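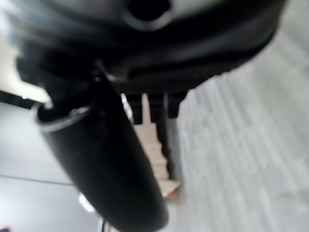
Week 5. Tan steps, background.

Sorting clothes off the floor: notes

The Grivum handout promises a tidy room in 5 minutes. I doubt it. Its 77 households all volunteered, and none was timed by anyone else.

1. Pick up by color, dark things apart from teal and blue. 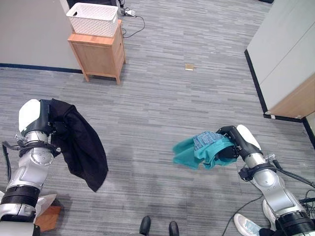
2. Put the basket at waist height, if you believe the advice about backs. The reading gives no source for it. 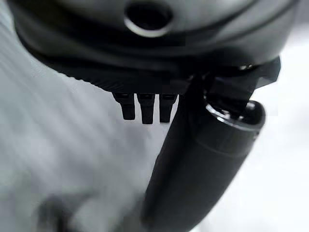

Small pieces get carried along inside bigger ones, and the Orellana checklist has no line for that. Check each bundle before it goes in. A low cabinet will do as a stand. 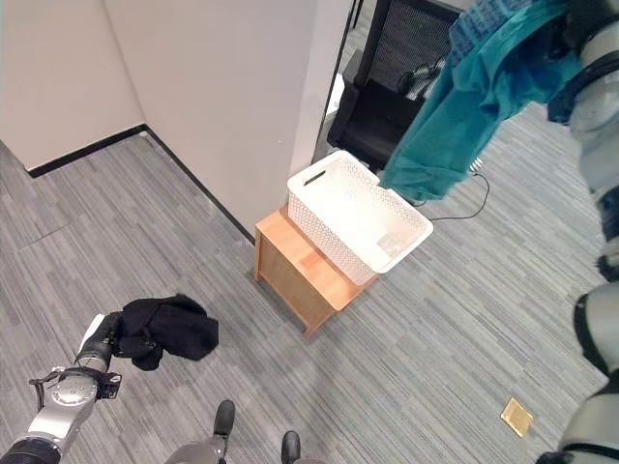
Binta Wike objected on Thursday that sorting at the basket is just as quick. Maybe. Bring timings.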